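Edach (robot)

Edach is a two-armed household robot built in a shared workshop by a small group of hobbyists. It was started by Severyn Levchenko and Araceli Cuesta, with software mostly by Mitra Hassanpour. Not a product, never sold. One full build exists, plus a spare left arm. The name is also used for the simulator files that go with it.

Background

Work began in January as a single arm bolted to a bench in the Fakmont workshop. Cuesta wanted something that could clear a kitchen counter. Levchenko wanted to open doors. The second arm came later, after the first bench got too crowded to use, and the two goals were merged.

Parts came from members' scrap bins where possible. Siamak Vahidi cut the base plate - 14 holes, two of them in the wrong place and still there. The first shoulder mounts were printed and cracked under load. Later ones are aluminum.

Design

Two arms on one fixed column, each ending in a two-finger gripper. Same motors on both sides, which keeps the spares simple. Total parts list runs to 691 lines, including fasteners. Wiring goes down the inside of the column and out the back. Early versions had it outside and it snagged constantly, usually on the elbow.

Control runs on a desktop computer under the bench. A stop button is wired straight to the motor supply and does not go thru the software.

Simulation

Most of the practice is done in a simulated home before anything is tried on the bench. Hassanpour set this up under the project name Pollura. Rooms are put together from mixed furniture and surfaces, with no attempt at good taste: marble counters, an orange paneled door with a silver lever handle, a maroon wall, a gray stand with spiky branches on top. Small objects get left on the counters, such as a green bar with a thin wooden stick lying across it. The view is taken from the robot's side, so the grippers are nearly always in it and often hide part of the work. 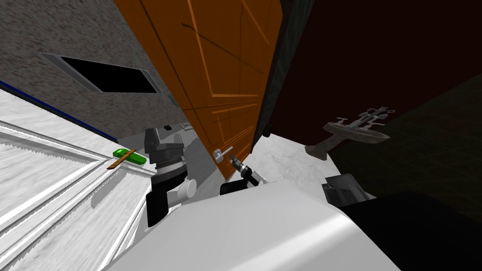 Known problems

Door handles. Grip angle matters more than grip force, and the lever slips out if the wrist comes in too flat. Negin Ranjbar rewrote the approach path so the wrist turns late. Better, not fixed.

Thin objects. Sticks, pens and flat cutlery are hard for the fingers to get under. A softer finger pad was tried and droped after it peeled.

Shadows. Dark rooms in the simulator confuse the object finder, which was tuned on bright ones. Ranjbar keeps a list of the worst rooms, 19 at last update.

Backlash in the left elbow. Gear wear. The spare arm has the same gears so swapping it in would only help for a while.

Later changes

A lighter wrist was made by Vahidi, saving 40 grams per side. The older wrist went on the spare arm. A wheeled base has been discussed and drawn twice, once by Cuesta and once by Levchenko, and the drawings do not agree on where the battery goes. Nothing cut yet.

See also

Bahrami (gripper), an earlier one-arm build from the same workshop
Fakmont workshop
Pollura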